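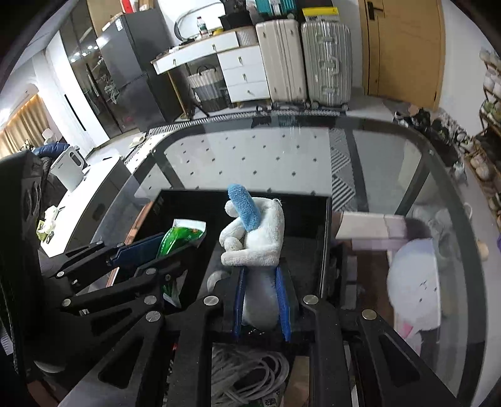 Workshop notebook, September

Validator node rebuild, second attempt

Picking up from the last entry, where the old machine had fallen behind the chain and would not catch up. Decision was to stop nursing it and build the replacement on the spare board, same case, new drive. Client is Vellov, the stable branch. We tried the test branch on the old box in spring and lost a weekend to it, so no more of that on anything holding a stake.

Start 09:40. Board booted first time with the new memory in. Drive shows up at full speed in the second slot and at half speed in the first. Manual says both slots are the same. Left it in the second and put tape over the first.

Installed the base system, minimal set, no desktop. Separate user for the client and another for the validator process, neither of them able to log in. Firewall closed except for the two ports the client wants and the one we use for getting in from the bench. Clock sync checked by hand. The old box was drifting, and I think that accounts for a fair share of the late attestations we blamed on the line.

10:55. Client unpacked, checksum matches the one on the download page. Started the sync from the Hosoda snapshot instead of from nothing. It came down in 67 minutes, quicker than I had allowed for. Unpacking it to disk took longer than the download. For next time: the unpack needs free space for both the archive and the result, and it does not check before it starts. Mine fitted. On the smaller drive it would not have.

13:10. Snapshot loaded, client started, peers coming in slowly. Sat at 2 peers for a good while. Port forwarding was pointing at the old machine's address, of course. Changed it on the router, restarted the client and the count went up steadily after that.

Behind the head of the chain by 903 blocks at the first proper reading. It closed the gap during lunch. I would like to have logged the rate, but I had the wrong log level set and it wrote nothing useful. Log level now raised in the config file and written on the card inside the case lid.

Keys

This is the part to go slowly on. The same key must never be live on two machines. If both sign, the stake gets slashed and there is no appeal. The order I used:

Stopped the validator process on the old box.
Disabled it so that it would not come back after a reboot.
Rebooted the old box and checked that it had stayed off.
Exported the signing history to the stick.
Pulled the network cable from the old box and left it out.
Waited three full epochs and watched from outside to confirm that our attestations were being missed.
Imported the history on the new box, then the keys.
Started the validator on the new box.

Missing a few attestations costs pennies. I have read people online bragging about doing the swap inside one epoch and I do not see what they gain by it.

The import complained about file permissions on the first go. It wants the key folder readable by the validator user only. Fixed, ran it again, clean. First attestation from the new machine was included at the next slot, and there have been none missed in the hours I have been watching.

The old box's drive has not been wiped. It stays on the shelf with the cable off until the new one has done a full month, then the keys come off it properly. Label is on the front. Please do not plug it in to borrow it for something else.

Power and heat

Meter on the wall reads lower than the old box did under the same work. I have not left it long enough to give a proper figure. The fan on the case back is louder than I like and there is a rattle at low speed. Might be the grille. Drive temperature settled within the maker's limits with the side panel on.

For comparison I dug out the power notes from when the Rallonville unit was full of mining cards. We ran the extractor all year and still had the door open in winter. The last of those cards went when the chain dropped mining, and the racking is still up there with nothing on it. If anyone wants it, ask. Otherwise it goes for scrap with the old power supplies. The supplies are sound as far as I know, but they have only been tested with a paper clip and a fan.

Skokadow

Had another look at Skokadow, the small coin that still pays out for graphics card work. The calculator on their site assumes a price from earlier in the summer. With today's price and our tariff put in, one of the mid-range cards loses money every day it is on. It would need power at under half of what we pay. Somebody with panels on the roof and nothing better to do with them might break even. Not worth buying hardware for, and I am closing this one off unless the price does something silly.

Pool fee is taken before the payout threshold is worked out, which the page does not make clear. The threshold is 1,000 coins. At the rate one card earns them, that is almost a year of waiting before anything reaches the wallet.

Still to do

Alert when the peer count drops. At present I only find out by looking.
Battery backup is still wired to the old box. Move it, and test it by pulling the plug during a quiet spell.
Second client for the fallback, from a different team, so that one bug does not take down both.
Write the fee address somewhere other than my head and check it against the config. Did check it today, it is right.
Replace the rear fan.
Ask whether the line can have a fixed address.

Left running at 18:20. Next reading first thing.

Comments

Useful, thanks. I had the same half-speed drive slot on what sounds like the same board. A firmware update sorted it for me, though it reset all the boot settings as well.

Did you prune before moving or just go with the snapshot? Mine is nearly full and I'm dreading it.

Snapshot only. Pruning on the old drive would have taken longer than the whole job.

I'd take the racking if it comes apart. Can collect.

We use cookies to remember your settings and count visits. Accept all | Manage choices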